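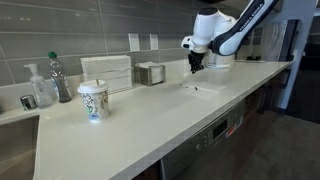 Cream countertop against gray tile.

Mamix Garment Steamer, second version, reviewed after a season of use

The Mamix is an upright steamer with a telescoping pole, a floor tank and a hose of fixed length. I bought mine from Bumholm in May to replace a handheld unit that could not keep up with the rail before a trunk show. The work it gets is mostly linen shirting, viscose dresses and a run of lined wool jackets.

Rated power is 1,675 watts. From a cold start with a full tank, steam arrives in under a minute and holds steady until the low-water light comes on. The head has two output levels. The lower one is enough for viscose. Linen needs the upper one and two passes, with the fabric pulled taut from the hem.

I kept a tally at the rail. By the end of the season the machine had done 1,222 garments, 567 of them linen. Over that period the hose cuff loosened once and the pole clamp began to slip at full height. The cuff pushed back on by hand. The clamp needed a new screw, which Bumholm mailed without charge.

Condensation is the main fault. If the hose sags below the tank, water collects in the bend and the head spits when lifted. On silk this leaves marks. Keep the hose vertical for a few seconds between garments and the problem mostly goes away. The Sakalauskas upright I used before at the Dorkerton shop had a shorter hose and did not do this, though it was heavier and its tank held less.

The hanger bracket takes wide-shoulder hangers, but only one at a time. The trouser clips are weak - a pair of heavy twill pants slid out twice. The fabric brush is fine on wool and snags on open knits, so leave it off for those.

Descaling is by vinegar solution through the tank cap. The drain plug is underneath, and the tank has to be tipped to empty it fully. The cord is too short for a fitting room with one outlet.

Noise is low enough to talk over. The wheels do not lock.

Recommended for small shops with a mixed rail. For mainly silk, look at a unit with a heated hose.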